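Wekitis Parts Catalogue Text — README

Contents

Wekitis is a collection of short catalogue entries for small household and workshop parts, each paired with a plain-language rewrite. It was compiled to study how people shorten technical wording when they have to fit it on a shelf label. There are 700 entries. Each one has a source text, a rewrite and a category code.

The source texts were typed from printed supplier lists held at Iltumberg. Spelling was left as found, including the mix of "grey" and "gray" in the older lists. The rewrites use Canadian spelling. 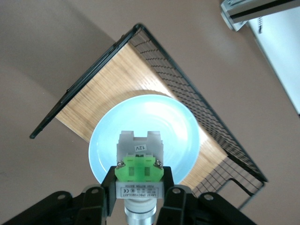 Push button switch, white housing at the top. Category E (electrical).

Fields

id: integer, unique, not consecutive. Gaps are entries withdrawn before release.
source: the original wording, 500 characters or fewer.
rewrite: the shelf label wording, one line.
category: a single capital letter. See categories.txt.
list: kofler or asalent, depending on which supplier list the entry came from.
writer: a two-digit code. The key to the codes is not distributed.

Files are UTF-8, tab separated, with a header row. There are no quoted fields. A literal tab in a source text was replaced with a single space.

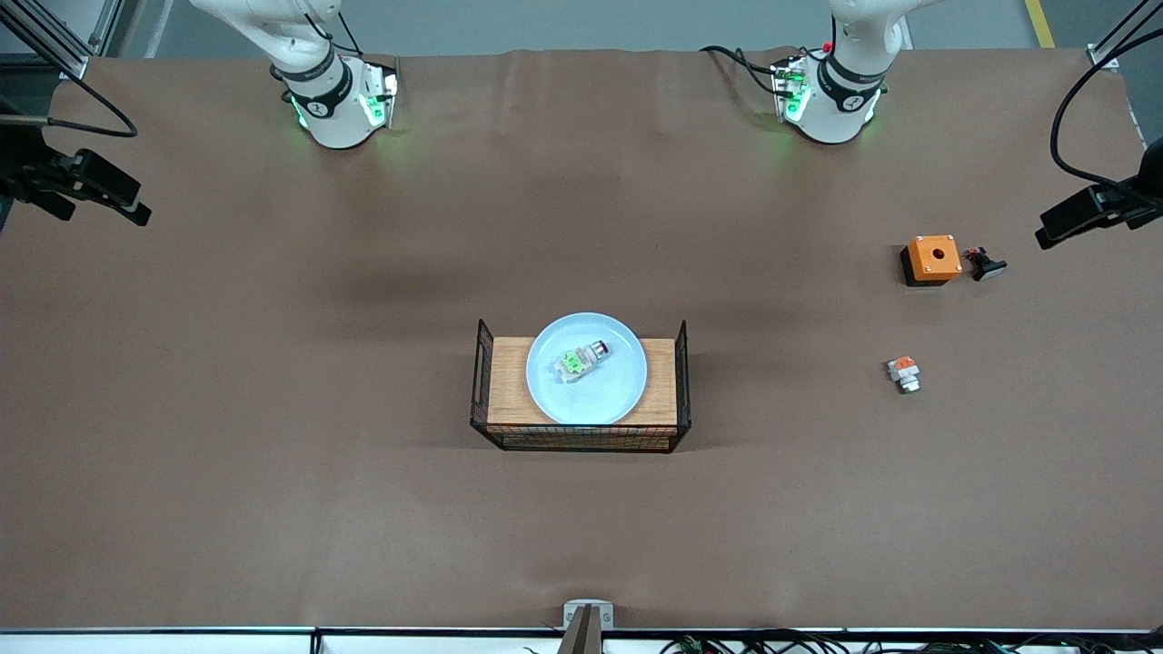
Rewrites were done in two passes. In the first pass a writer saw the source text only. In the second, a different writer saw the source and the first rewrite and could change either the noun or the order of the modifiers, but not both. The second-pass text is the one released. First-pass text survives for 122 entries and is in drafts.tsv under the same ids.

Labels were kept to everyday words. "Receptacle" became "bin" or "basket", "closure" became "lid" or "cap", and "actuator" was dropped wherever the rest of the label made sense without it.
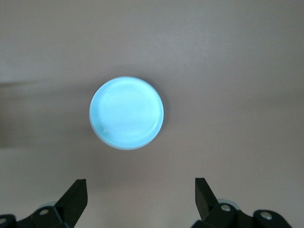
Known problems

Colour terms are inconsistent between the two lists. Kofler entries name one colour per item; Asalent entries often use compounds such as "blue-green". The rewrites follow the source, so a search on a single colour will miss entries.

27 entries have a category that the second writer disputed. They are marked with an asterisk in the drafts file only.
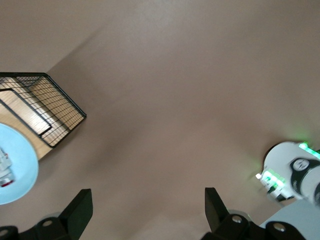

Storage items are the largest category and the least tidy. Suppliers order the modifiers differently — material first in one list, shape first in the other — and writers tended to copy whichever order they met. For a black wire mesh basket with a rectangular rim, the preferred label is "basket, wire mesh, black". The rim shape is left out unless a round version is listed too. Labels that break this order were not corrected.

Maintenance

Corrections go to Edeltraud Mösli, with the id and the proposed wording. The category file was last revised on 10th July. Withdrawn ids are not reused.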